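Chapter 6
Weaving and Basketry

Baskets are older than pottery in many parts of the world. They were made wherever people had grass, bark, cane or flexible twigs, and most were made by the people who used them.

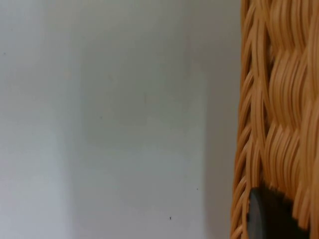
Because plant fibers rot, few early baskets survive. Much of what we know comes from marks pressed into clay, which can show the pattern of a weave after the fibers are gone.

This chapter covers three basic methods: coiling, twining and plaiting. It then looks at how basket making became a trade. In the case study, the Widmer workshop has 70 weavers and fills 465 orders in a single February. Keegan Poirier's account of his training there begins in Section 6.4. 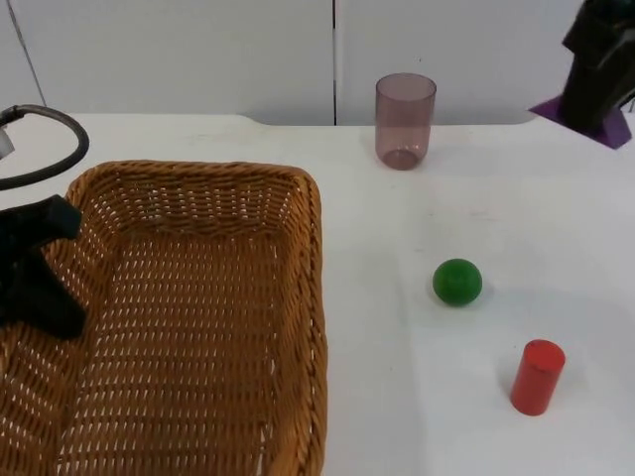
Figure 6.2 A rectangular woven basket with a thick braided rim.

Key terms: stake, weaver, rim, coil, twining, plaiting

6.1 Choosing Materials

A basket maker starts with the plant. Willow is cut in winter, sorted by length and soaked before use.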